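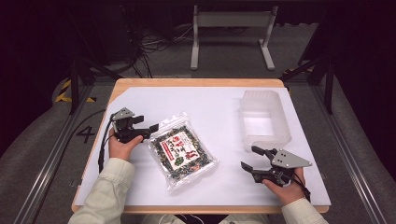
Platz 4 in der Aufnahmehalle von Bornari: zwei Handgreifer, eine Tüte mit getrockneter Ware und ein offener Behälter.

„Die Hand ist zu schnell für uns“

Gwenllian Morgan und Alun James sammeln in Hirdale Beispiele, aus denen ein Robotersystem das Greifen lernen soll. Ein Gespräch über Tüten, müde Handgelenke und Aufnahmen, die man besser wegwirft.

Als ich in Hirdale ankomme, wird gerade über Papier diskutiert. Gwenllian Morgan möchte, dass die Bögen auf den Tischen häufiger gewechselt werden. Alun James findet, dass ein paar Knicke dem System guttun. „In einer richtigen Küche ist auch nichts glatt“, sagt er. Man einigt sich, dass beides aufgenommen wird, getrennt, mit einem Vermerk in der Liste.

Morgan leitet bei Bornari die Datenaufnahme für das Projekt Sundqvist. James arbeitet an den Tischen, und er schult auch die neuen Kolleginnen und Kollegen. Acht Plätze gibt es in der Halle. Bis Mai sind dort 2.238 brauchbare Aufnahmen entstanden, von denen 318 mit weichen Verpackungen gemacht wurden. Morgan nennt diese zweite Zahl ohne Stolz. „Das ist zu wenig. Mit Dosen und Schachteln waren wir fleißig, das ging leicht. Die Tüten haben wir vor uns hergeschoben.“

Warum sind Tüten schwierig? Morgan überlegt eine Weile. „Eine Schachtel hat eine Form, und diese Form bleibt. Eine Tüte hat jedes Mal eine andere Form, wenn man sie angefasst hat. Der Inhalt rutscht. Dazu kommt die durchsichtige Folie. Im Kamerabild glänzt der Rand an einer Stelle, und einen Moment später glänzt er an einer anderen. Für uns Menschen ist das kein Problem, wir wissen ja, dass dort noch Folie ist. Das System muss es erst aus vielen Beispielen lernen.“

Mit beiden Händen langsam

Die Aufgabe klingt einfach: die Tüte vom Tisch nehmen und in den Kunststoffbehälter legen. James führt dafür in jeder Hand einen Greifer und schließt die Backen selbst. Ein Roboterarm wird bei dieser Art von Aufnahme nicht gebraucht. Später soll das System die Bewegungen auf zwei Arme übertragen, und deshalb darf der Mensch nichts tun, was die Arme nicht auch können.

„Am Anfang habe ich alles mit Schwung gemacht“, erzählt James. „Ich habe früher im Lager in Makutwood gepackt, dort muss man schnell sein. Hier hat Gwenllian mir gesagt: Die Hand ist zu schnell für uns. Ich musste lernen, vor dem Greifen kurz zu warten. Erst ausrichten, dann schließen, dann heben.“ Er zeigt es mir mit leeren Händen in der Luft, und auch ohne Gerät bewegt er sich so, als ob er Wasser trägt.

Anstrengend sei weniger das Gewicht als die Haltung, sagt er. Die Greifer sitzen vor der Hand, und die Handgelenke arbeiten in einem Winkel, den man im Alltag selten benutzt. Nach einer Serie legt er die Geräte hin und schüttelt die Arme aus. Auch die Kabel brauchen Aufmerksamkeit. „Wenn das Kabel irgendwo hängen bleibt, merkt man es in der Aufnahme. Die Bewegung bekommt einen kleinen Ruck. So etwas löschen wir.“

Ich frage, ob man das Löschen nicht bereut, wenn doch Beispiele fehlen. Morgan schüttelt den Kopf. „Ein schlechtes Beispiel lernt das System genauso gern wie ein gutes. Es hat keinen Geschmack.“ Etwas anderes sind für sie die Fehlgriffe, die jemand sauber korrigiert. Wenn die Tüte wegrutscht und die Person in Ruhe neu ansetzt, bleibt die Aufnahme erhalten und bekommt eine eigene Markierung. Morgan hätte gern mehr davon, aber man kann sie schlecht bestellen. „Wenn ich sage, bitte rutscht jetzt ab, dann sieht es gespielt aus.“

Der Blick vom Greifer

Am Bildschirm neben dem Büro gehen die beiden das Material durch. Besonders lange bleiben sie bei den Bildern, die vom Greifer selbst kommen. Die Kamera sieht dort die eigenen Finger mit den schwarzen Schaumstoffpolstern, und dahinter das, was gegriffen werden soll.

„Ich schaue zuerst auf den Abstand zwischen den Polstern“, sagt Morgan. „Dann frage ich mich, ob die Tüte in diese Öffnung passt, so wie sie gerade liegt. Oft liegt sie schräg, und man muss das Handgelenk mitdrehen.“ James achtet mehr auf das Ende der Verpackung. Bei der Sorte mit der Garnele auf dem Etikett gibt es einen breiten, klaren Streifen ohne Inhalt, und dieser Streifen ist verführerisch. „Man kann ihn leicht fassen. Aber dann hängt die ganze Tüte daran und schaukelt. Ich greife lieber dort, wo etwas drin ist.“

Über solche Vorlieben gibt es Streit, einen freundlichen. Wenn alle greifen wie James, kennt das System am Ende nur eine Art. Morgan verteilt die Aufgaben deshalb so, dass dieselbe Tüte von verschiedenen Personen bearbeitet wird, und sie schreibt niemandem die Stelle vor. Vorgeschrieben sind nur das Tempo und der Platz, an dem die Greifer am Anfang stehen.

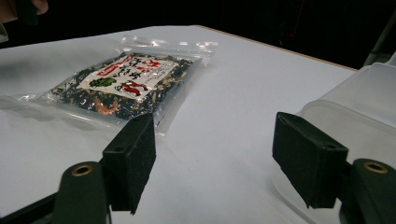
Was noch fehlt

Für den Sommer steht eine Liste an der Wand des Büros. Beutel mit Pulver stehen darauf, Netze mit Zwiebeln, auch halb leere Tüten, die oben zusammengerollt sind. Vor den letzten hat James Respekt. „Die rollen sich wieder auf, während man sie hält. Ich habe es zu Hause mit Nudeln probiert, mit der Grillzange.“ Er lacht. „Die Nudeln waren danach überall.“

Morgan denkt mehr an das Licht. Alle Aufnahmen mit Folie stammen bis jetzt aus derselben Halle, und sie fürchtet, dass das System mit Reflexen von einem Fenster nicht zurechtkommt. Ein zweiter Aufnahmeort ist beantragt. Bis darüber entschieden wird, will sie wenigstens zwei Plätze mit anderen Lampen ausstatten.

Zum Schluss möchte ich wissen, wann man genug Beispiele hat. James zeigt auf seine Kollegin. „Das darf ich nicht beantworten.“ Morgan sagt, sie wisse es auch nicht, man sehe es erst im Versuch mit den Armen. Der nächste Versuch ist noch nicht terminiert. Dann schaut sie auf die Uhr, und James geht zurück an seinen Platz, wo noch eine Serie offen ist.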